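The woman who runs the repair counter at Marnine, a secondhand piano shop in Calloway, would rather not be named. Her customers, she says, already know where to find her, and most of them are still waiting on a part.

She has been tuning for 12 years and regards the word "heirloom" with suspicion. "It means it sat in a garage," she says. "An heirloom with mice is still mice."

The shop takes in uprights that families can't sell and can't bear to haul away. A decent one goes out the door for 3,000 dollars. A bad one stays, and gets leaned on.

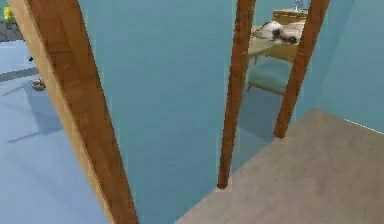 How often should a piano at home be tuned?

"Twice a year, and they'll tell you they do it twice a year. Then I lift the lid and find a church program from the last time."

September is her busiest month, when lessons start and parents discover that middle C has opinions. She books house calls from seven in the morning and charges extra for stairs — her knees set the rate.

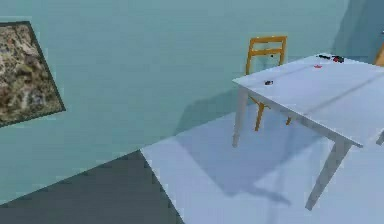 Her worst job was out in Polmont, an upright that had been painted shut. She spent two days on it. The owner wanted to know if it could be done by dinner.

She doesn't play much herself. "I know the first page of a lot of things," she says, and goes back to a box of felts that should have gone out last month.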